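Week 6 notes — Teaching by demonstration: hand guiding vs remote control
Robot Manipulation, room 1209

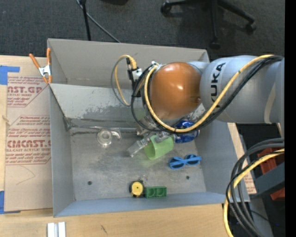 Carrying on from last time. We had grasp planning from geometry, i.e. somebody writes down where the fingers go. This week the person just shows the arm what to do and we record it. Two ways of showing. Both have names that vary by textbook, don't get hung up on it.

1. Hand guiding (kinesthetic teaching)

Arm in gravity comp, you grab it near the wrist and push it through the motion. Joint angles logged straight off the encoders.

Good: no mapping problem. Whatever you recorded, the arm can reach, because the arm did it. You feel the joint limits coming.
Bad: your body is in the camera view. Your hands too. Policy trained on those images learns to look for an elbow. Also tiring, and people get sloppy with wrist orientation after a while — see the Mazurek logs, last third of every session.

Usual fix is to record the motion by hand, play it back, and take images on the playback only. Works if objects are put back where they were. For a bin with stuff in it, good luck. A cup rolls two centimetres and the playback closes on nothing.

2. Remote control (teleoperation)

Operator stands back, moves a handheld controller or a small leader arm, robot follows. Images are clean. Operator can do it from camera views alone, and then they see only what the policy sees. Worth doing at least once, you'll be surprised how little you can tell about depth.

Bad: lag, no touch. People squeeze too hard or press into the bin floor. Put a force limit on before anybody touches the controller. Orientation mapping is where most of the grief is, check your frames!! Clutch button: lets you re-centre your hand without moving the arm. Use it.

3. What counts as one demonstration

Start: arm at home pose, gripper open.
End: object released and arm clear of the bin.
Keep the failed grasps if the operator recovers. Recovery is the bit the policy never sees otherwise. Throw out anything where the operator stops to think for more than 15 seconds, or trim the pause — the policy will happily learn to sit still.

Mixed objects in the bin, please. Clear plastic and shiny things are hard for the depth camera, so include them. Sunglasses are horrible (thin temples, they slide). Cups: grip the rim or the wall, pick one and stick with it across the whole set. Mixing the two gives you an averaged grasp that does niether.

4. Cables

Ask Bogumił Żak, he has opinions. Short version: leave slack at the wrist, watch the loop when the last joint turns, don't wind it the same way demo after demo. Unwind at home pose.

5. Reading

Dimitz handout, section 2, skip the proofs.
Mivelier report on leader arms, the part on scaling.

For the lab

Pairs. One drives, one watches with a hand on the stop. Swap halfway. Do the same pick both ways, hand guided then remote, and plot the gripper path for each on the same axes. Label which is which, last year half of them wern't. Short paragraph on where the paths differ and why you think so. Logs go in the Futmont folder, raw and trimmed both, due before the December break.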